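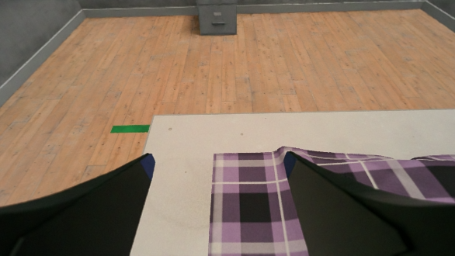 Zwischenbericht zum Förderprojekt »Tonarchiv Jusitdale«
Stand: 9. April 2021
Berichterstatterin: Eylül Değirmenci

1. Digitalisierung
Der Bestand umfasst 977 Tonträger, überwiegend Schellackplatten mit Tanz- und Salonmusik; die älteste datierte Aufnahme stammt von 1915. Im Berichtszeitraum wurde die Serie Rendcombe vollständig überspielt. Die Überspielung erfolgt mit 96 kHz und 24 Bit, ohne Filterung. Entknackte Fassungen werden als getrennte Dateien abgelegt.

47 Platten weisen Risse oder Ausbrüche am Rand auf und sind bis zur Begutachtung durch Aarne Jääskeläinen zurückgestellt.

2. Erschließung
Raíssa Conceição hat die Matrizennummern der Serie Rendcombe erfasst. Bei der Serie Gough fehlen teilweise die Angaben zur Besetzung; der Abgleich mit den Probenbüchern des Orchesters läuft. Die Schreibweise der Interpretennamen folgt der GND, soweit ein Normsatz vorliegt.

3. Konzertreihe
Kha Phùng hat vier Arrangements für Klavier und Streichtrio abgeschlossen. Der Probenbeginn im Saal Pekano verschiebt sich auf November. Die Klavierstimmung ist entsprechend umgebucht.

4. Mittelverwendung
Personal- und Sachkosten liegen im Plan. Bei den Honoraren sind wegen der Verschiebung etwa 20 Prozent des Ansatzes noch nicht abgerufen. Die Übertragung in das zweite Halbjahr wird hiermit beantragt.

5. Offene Punkte
Rechteklärung Serie Gough (Mared Bowen)
Angebot für säurefreie Plattenhüllen
Zweite Sicherungskopie an externem Standort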